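Jindside compares two hand-held grippers

04/10/2022

Jindside has begun a side-by-side trial of two hand-held grippers, the Altus and the Wimetti, in its open-plan workshop. Lamisi Dankwa, who leads the work, said each would record 1000 grasps before the team picks one.

The Altus is lighter -- the Wimetti has the stronger spring. 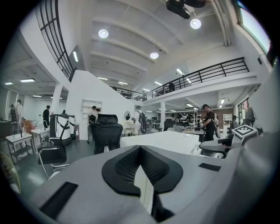
Four people are taking turns with both tools so that no single user's habits decide the result. Hélder Correia will publish the figures later in October.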